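Date: 2023-01-26

# Lining up two hand-held grippers on one clock

If you record with two hand-held grippers at once, sooner or later you'll replay a session and find one of them reaching for something the other hasn't let go of yet. I spent far too long blaming the planner for this. The fault was in my timestamps, so let's sort those out first.

I'm using Stevance, our little replay and alignment tool (the Lillthorpe branch, if you're building it yourself). You'll need two recordings of the same session and a bit of patience.

## 1. Find the rough offset

Wave one gripper in view of the other for a few seconds at the start. Stevance picks up the marker on top and gives you a track of where it went. Then run:

`stevance offset left.rec right.rec --rough`

Mine came out at 825 ms, which is huge! Don't panic – a big offset is fine as long as it stays put.

## 2. Check for drift

Do the same wave at the end and compare the two numbers. If they differ by more than 30 ms, turn on the drift fit:

`stevance offset left.rec right.rec --fit-drift`

It draws a straight line between the two waves, so it can't help you if a recording stalled halfway through. Split the file at the stall and fit each half.

## 3. Clean up the marker track

The lenses are very wide and bend straight lines like mad near the rim, so load the fisheye calibration before you trust any pose. I also throw away detections where the marker is nearly edge-on, as the angle tends to flip back and forth (`--min-facing 0.3` does it).

Two views from a gripper camera, with the other gripper and its marker in sight:
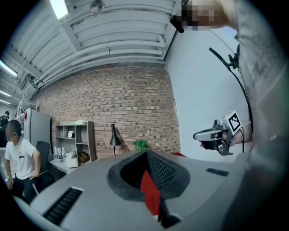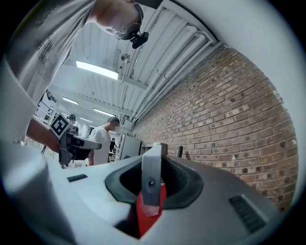

## 4. Replay it slowly

Play both tracks back at quarter speed and watch the gap between the jaws. If it wobbles while neither hand is moving, go back to step 3 and raise the facing limit a touch. If it's steady but wrong, your calibration file probably belongs to the other camera (yes, I've done that, twice).

Once you're happy, save the offset with `stevance commit` and the planner will pick it up the next time you load the session.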